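22 Dec 2019, Prarska workshop, bench notes

Today I tried again to clean the tabletop before we oil the Meng boards on it. Yesterday's method was warm water with a little soap, wiped with a cotton cloth. The dust came off well, but I was not satisfied with the result and I wrote "repeat" in the margin.

Yiran Bai proposes the Flurau paste, tin no. 3221. I put a small amount on a damp sponge and worked in circles for 60 seconds, then wiped with clean water. I did not press hard — the paste is a little abrasive and I do not want to make the surface dull.
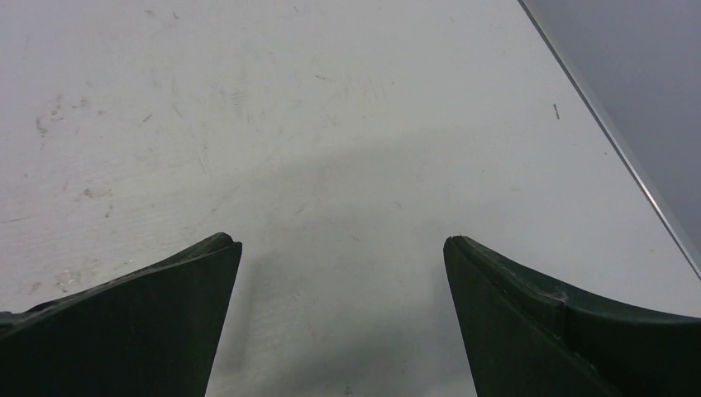 Flurau paste is good for grease, but it is not a polish, and we should not expect this from it. The tabletop is pale grey-white, so each small stain is easy to notice, and there are also fine scratches and light scuff marks in it. For scratches I know no cleaning that helps. I would accept them, because the top is still flat and smooth, and the boards will lie on paper anyway.

To do: ask Jemari for the price of a thin cover sheet, 2 pieces. Old sponges go in the bin, please, not back in drawer 77. Next check of the tabletop in May.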